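Section 4. Safe motion rules, simulated tabletop cells

Applies to all Helline arm profiles running in the Mokach simulator, version 2 and up. Read before first motion. If you only skim one section, skim this one.

Why bother with rules in sim: same motion files go to the real cell later. Bad habits carry over. A run that clips a table edge on screen will do it to a real table.

4.1 Before you load a scene

1. Open the Vida panel. Check the profile name matches the arm. Wrong profile, wrong joint limits.
2. Set collision checking to ON for arm, wrist, gripper and furniture. All four. Default leaves furniture off.
3. Set speed cap to 65 percent for first run. Do not raise it till the run is signed off.
4. Bind the stop key. Press it once with the arm parked and watch for the red banner. No banner, no run.

NOTE: The speed cap resets when you swap profiles. Check it again.

4.2 Placing furniture and objects

1. Place furniture first, objects second. Objects dropped before the furniture settles will drift.
2. Keep small items off the floor if the task dosen't need them there. Floor items get forgotten, then the arm sweeps one.
3. Leave approach clearance of 147 mm over any tabletop. Measure from the lowest part of the end housing, plates included. Not from the wrist joint.
4. Check every piece for a collision shape. Furniture with a picture skin and no shape looks fine, arm goes right through. 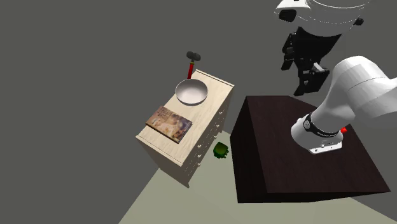
Fig. 4-1. Arm low over the dark table, dresser with bowl and book to the left.

CAUTION: Arm close to a surface = slow mode only. Below clearance height, cap drops to 10 percent. Set this by hand, the panel won't do it for you.

5. Tag each object: TARGET, OBSTACLE or IGNORE. Nothing left untagged. Use IGNORE only with a written reason in the scene notes.
6. Save the layout. Name it with scene number and your initials, e.g. scene 179 plus initials. Don't overwrite somebody elses.

4.3 Views

One view is not enough. Overview for reach and clearance, close view for the fingers. Keep both open side by side during any grasp.

1. Open overview. Confirm the arm path is clear of furniture corners.
2. Open close view. Confirm you can see at least one fingertip and the target.
3. If the gripper covers part of the target, check the overview before closing. Still can't tell? Stop, back off, come in from another side.
4. Close views can be tilted. Go by the axis marker for up and down, not by how the furniture looks.
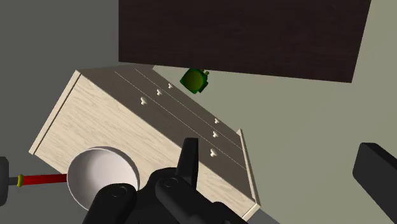
Depth is the usual trap. Two things that overlap on screen may be well apart, or already touching. Read the distance value in the Vida panel before every close command. Operator calls the value out loud if a second person is on the run. Yes, even in sim.

WARNING: Never use a close view alone to judge finger clearance on the real cell.

4.4 Running

1. Home the arm. Wait for READY.
2. Step through the path one waypoint at a time. No continuous play on a first run.
3. Any contact with an OBSTACLE: stop, log it, fix the path. Do not just nudge the object out of the way and carry on.
4. Object floating, or sunk into a surface? Pause. Let physics settle. Still wrong, reload the layout. Don't grasp it.
5. After a clean stepped run, play it straight through at the same cap.
6. Log both runs.

NOTE: A reload clears the contact log. Export it first!!

4.5 Sign-off

Needs one clean stepped run and one clean straight run, same layout, same profile, no edits between. Second person reviews the log. Not the one who built the scene.

Then the file can move to the Plamonent transfer folder. Real-cell rules are in Section 7 and they are stricter, so where the two disagree follow Section 7.

Changed in April: tagging is now required, used to be optional. Old layouts without tags will load but wont pass sign-off.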